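Trakamora Grey Pipe Couplers and Short Sections - Polák Trade Counter

Home > Plumbing > Waste and Drainage > Short Sections

Plain grey short sections for joining, extending or repairing indoor waste runs. Sold singly or in bags of 11. Made for Polák under the Trakamora name and kept in stock at the Pekesik branch all year.

Product code: TK-44
Colour: light grey
Shape: straight cylinder, plain wall
Finish: matt
Sold as: single or bag of 11
Suitable for: sink, basin and washing machine waste

About this item

The TK-44 is a short straight piece of pipe for the gaps that are too small to bother cutting a full length for. Most people buy it when a new basin sits a little further from the wall than the old one did, or when a damaged piece has been cut out of a run and the two ends no longer meet. It takes solvent cement and can also be used with push-fit or compression fittings of the matching size.

The wall is the same thickness all the way along. There is no socket at either end, so you will need a coupler on each side if you are joining it to plain pipe. Couplers are listed separately under Medari fittings, and the two ranges are made to go together.

Both ends are cut square at the factory. If you shorten the piece yourself, use a fine-toothed saw and take the burr off inside and out with a file or a bit of abrasive paper. A ragged inner edge catches hair and lint, and that is where most slow-draining basins start.

Fitting

Turn off the tap or appliance feeding the run and put a bowl underneath before you take anything apart. Dry-fit the section with its couplers first and mark the depth on each end with a pencil. Wipe the ends with cleaning fluid, brush on the cement and push the parts together with a small twist. Hold for a moment, then leave the joint alone for as long as the cement tin says.

For push-fit joints, put a slight chamfer on the end of the pipe and use silicone grease on the seal. Washing-up liquid is often used instead but we don't advise it. Pull the pipe back a little from the stop once it is home, to leave room for it to move when hot water goes through.

Do not use this item on pressurised supply, gas or central heating pipework.

Condition and marks

Short sections are packed loose in the bag and they rub against each other in transit. A bit of dust on the surface is normal and comes off with a damp cloth. Smudges and light scuffs make no difference to how the pipe works. A line in the surface is worth a closer look - run a fingernail across it, and if the nail catches, or if the line can be followed on the inside as well, don't fit that piece.

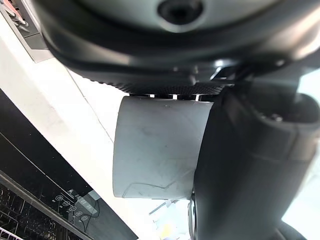 Bring any piece you are unsure about back to the counter with your receipt and we will swap it. Opened bags can be returned within 26 days as long as the pieces have not been cut or cemented.

Delivery and collection

Orders placed before 2 in the afternoon go out the same day. Collection from the Pekesik branch is free and the counter will text when the order is ready. We do not send cement or cleaning fluid by post, so add those to a collection order.

Please note that the counter shuts early on Friday.

Often bought with this item

Medari straight coupler, grey
Medari 90 degree bend, grey
Trakamora pipe clips, bag of 26
Solvent cement, small tin (collection only)
Silicone grease, tube

Trade accounts

Account holders see their own prices after signing in. For large quantities, ask at the counter or use the contact form and give the product code.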